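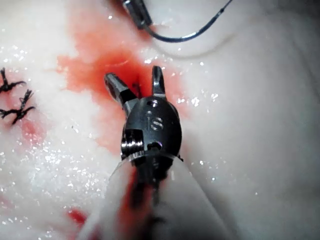 Open jaws of the wristed instrument over the Stikis tissue pad, with two tied knots at the left.

Stikis Suture Practice Pad, by Kasel
Item no. 1410

Stikis is a pale pad with a moist surface, made for practising stitches and knots. It is sold in packs of 2, together with one bottle of red practice liquid. Please put only a little liquid at first - it spreads quickly.

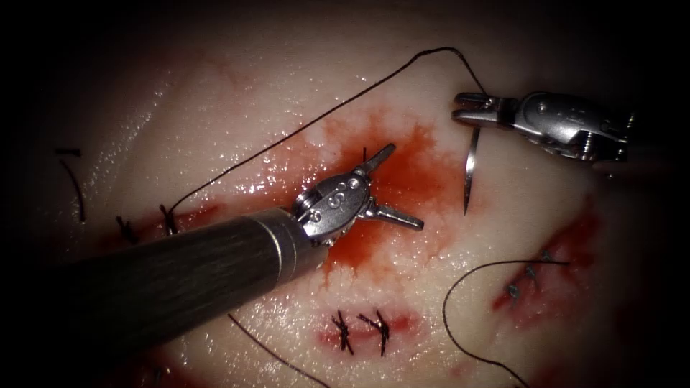
The pad accepts curved needles and dark thread, which is easy to see on the light colour. Each side can be used for up to 12 rows of stitches. Keep the pads closed in their bag, in a cool place. Needles and thread are not included.

Delivery from our store in Dramport. For Laur, please ask us for the price.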